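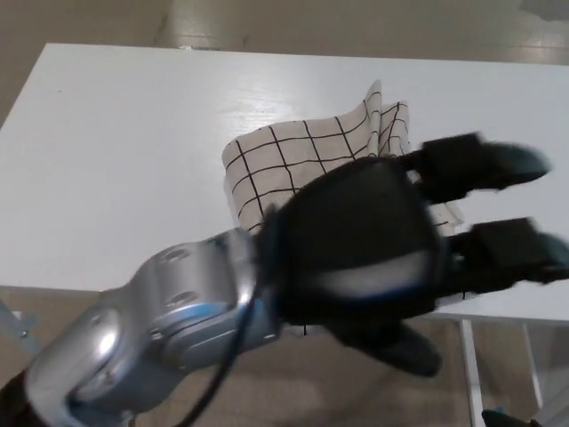 Startseite › Haushalt › Textilien & Wäsche

Geschirrtücher aus Baumwolle nehmen kein Wasser mehr auf, trotz mehrmaligem Waschen

Gestellt von kelska_nord · 3 Antworten · 901 Aufrufe

Hallo zusammen,

ich habe im Februar 24 neue Geschirrtücher gekauft, reine Baumwolle, helles Gewebe mit schwarzem Karo, Marke Grutham. Laut Etikett 60 Grad, Trockner erlaubt. Die alten waren nach vielen Jahren dünn geworden und sind jetzt Putzlappen.

Das Problem: Die neuen Tücher trocknen nicht ab. Man wischt über einen Teller und das Wasser verteilt sich nur. Auf einem Glas bleiben Schlieren und Tropfen stehen. Gewaschen habe ich sie inzwischen mehrmals bei 40 Grad mit Colorwaschmittel und etwas Weichspüler, zusammen mit Handtüchern. Danach in den Trockner. Sie fühlen sich weich an, aber das nützt mir beim Abtrocknen nichts.

Unser Wasser hier in Flerkmont ist ziemlich hart, falls das eine Rolle spielt. Die Maschine ist ein älterer Frontlader und läuft sonst ohne Probleme.

Meine Fragen: Liegt das an den Tüchern oder an mir? Kann man das noch retten? Und wie falte oder lagere ich sie am besten, damit sie nicht so verknittern? Bügeln möchte ich Geschirrtücher eigentlich nicht.

Danke schon mal.

Sem De Smet
Mitglied, Rubrik Textilien

Der Weichspüler ist der erste Verdächtige. Er legt einen Film auf die Fasern, der das Gewebe weich macht und gleichzeitig die Wasseraufnahme verschlechtert. Bei Geschirrtüchern und Handtüchern lässt man ihn deshalb besser ganz weg. Dazu kommt, dass neue Baumwolltücher oft noch Appretur vom Hersteller enthalten. Bei 40 Grad geht die nur langsam heraus.

Ich würde so vorgehen:

Alle Tücher getrennt von der übrigen Wäsche waschen, bei 60 Grad, im normalen Baumwollprogramm und nicht im Kurzprogramm. Die Trommel locker füllen, also lieber auf 2 Ladungen verteilen. Vollwaschmittel als Pulver nehmen, dosiert nach der Angabe für hartes Wasser auf der Packung. Deine Wasserhärte steht auf der Internetseite des Versorgers, manchmal auch auf der Jahresabrechnung. Den Weichspüler weglassen und das Fach vorher auswaschen, da sitzt meistens noch ein Rest drin. Falls die Maschine eine Taste für zusätzliches Spülen hat, einschalten.

Ein Wort zum Karo: Vollwaschmittel als Pulver enthält in der Regel Bleichmittel. Bei Weiß mit Schwarz ist das meistens unkritisch, bei naturfarbener Baumwolle kann der Grundton aber heller werden. Wenn dich das stört, bleib beim Colorwaschmittel und wasche trotzdem bei 60 Grad. Es dauert dann eben ein paar Wäschen länger.

Ob es geklappt hat, kannst du mit einem Tropfen Wasser prüfen. Das trockene Tuch flach hinlegen, einen Tropfen daraufgeben und zuschauen. Zieht er sofort ein, ist das Tuch in Ordnung. Bleibt er als Perle stehen, noch einmal waschen.

Von Essig in der Maschine rate ich eher ab. Er wird oft empfohlen, kann aber auf Dauer Gummiteile angreifen. Mit ausreichend Waschmittel brauchst du ihn auch bei hartem Wasser nicht.

Zum Knittern: Die meisten Falten entstehen, wenn die Wäsche nach dem Schleudern in der Trommel liegen bleibt oder im Trockner zu trocken wird. Ich nehme Geschirrtücher leicht feucht heraus, schlage sie einmal kräftig aus, ziehe sie an den Ecken in Form und lege sie auf einen Stapel. Nach ein paar Minuten hänge ich sie auf. Bei kariertem Stoff sieht man an den Linien gut, ob das Tuch gerade gezogen ist. Gefaltet wird zweimal längs und einmal quer, dann passt der Stapel in eine normale Küchenschublade. Ganz glatt wie gebügelt werden sie so nicht, für die Küche reicht es.

martens_k
Neues Mitglied

Hatte ich auch mal. Einfach heiß waschen und gut ist. Halbleinen ist sowieso besser, kostet aber mehr. Meine sind schon ewig im Einsatz und fusseln auch nicht auf den Gläsern.

Waschkeller_Ost
Mitglied

Im Großen und Ganzen stimme ich Sem zu. Ergänzung zum Trockner: Wenn du dort Trocknertücher verwendest, gilt für die dasselbe wie für Weichspüler. Also ebenfalls weglassen.

Außerdem würde ich Geschirrtücher nicht zusammen mit Frottee waschen. Die Flusen setzen sich im glatten Gewebe fest und landen später auf den Gläsern.

Und nass gewordene Tücher bitte nicht zusammengeknüllt in den Wäschekorb legen. Erst über eine Stange oder Stuhllehne hängen, sonst fangen sie an zu riechen und du bekommst Stockflecken, die bei 60 Grad nicht unbedingt wieder herausgehen.

Kommentar von kelska_nord zur Antwort von Sem De Smet:

Danke euch. Die erste Ladung ist durch, 60 Grad mit Pulver und extra Spülen. Der Tropfen zieht jetzt nach etwa 2 Sekunden ein, vorher blieb er stehen. Im Weichspülerfach war tatsächlich noch eine zähe Schicht. Die zweite Ladung läuft heute Abend. Der Grundton ist minimal heller geworden, damit kann ich leben.

Ähnliche Themen
Handtücher nach dem Trocknen hart
Schwarzer Druck auf Baumwolle färbt ab
Wasserhärte in Flerkmont, wo nachsehen?
Leinen oder Halbleinen für Gläser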